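Gripper day! I have been looking forward to this since the Esivix parts box turned up, and I got the whole afternoon for it because the Dallberg meeting fell through.

The pair we use at the desk are hand-held and they get hard use. Mine had been clicking on the close for a while, a tiny tick right at the end of travel, and I was convinced it was a bushing. So I had the arms off before lunch (well, before my lunch, which was at 3) and went through the pivots one at a time with a cotton swab and a bit of light oil. All the bushings were fine. Lovely, even! The tick was a pivot screw that had backed out just far enough to touch its neighbor. A dab of thread locker, snug it up, wipe off the squeeze-out, done. I grinned like a fool.

Then the pads. The gripping faces are scuffed and the edges have begun to fray, and I went back and forth on changing them. The log says 800 closes a month is normal for us and I'm sure we're past that. But a worn pad sometimes holds soft stuff better than a new one, and I wanted to know before I threw anything in the bin, so out came the awkward things. 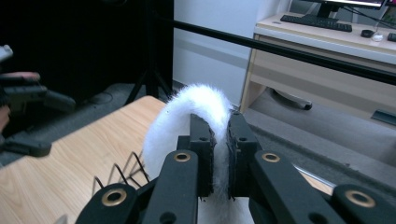
Closing force first. I set it by feel, then check it on the little Boersma scale, and my feel was pretty good today, only a touch heavy. I backed the stop off a quarter turn and it sat right where I wanted it. What I love about this linkage is how evenly both sides come in once the pivots are clean. You squeeze and the two pads just meet, no twist, no one side getting there early. Last March it took me up to 44 minutes to get that out of the old arms, and I still had to shim one.

Note to self: the hex key for the pad screws is NOT the one for the arm screws, however much it seems to fit. I nearly rounded one off. Taped a scrap of green to the right key.

After that I moved over to wire, which is the opposite problem. Fur squashes and forgives you. A thin rod finds every dip in the pad face, and if the pads are a hair out of parallel it'll roll right out. I do slow closes for this, 10 in a row, stopping to look at the pad faces between each one. I could happily do that all day.

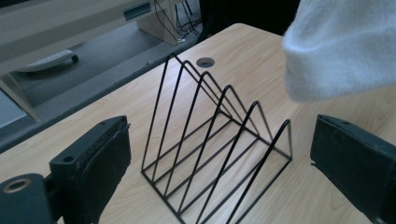 Drendport wrote back in the middle of all this to say they would swap the pads now, both sides together, and keep the old set in a labeled bag for soft jobs only. Their own pads went from fine to hopeless in a week, apparently, and always at the frayed edge first.

Which is a better plan than mine, so I'm taking it. New pads tomorrow morning, and then the force check all over again with the stop where I left it. I've written the stop position inside the lid of the parts box. Oil is nearly out, order more. Also cotton swabs.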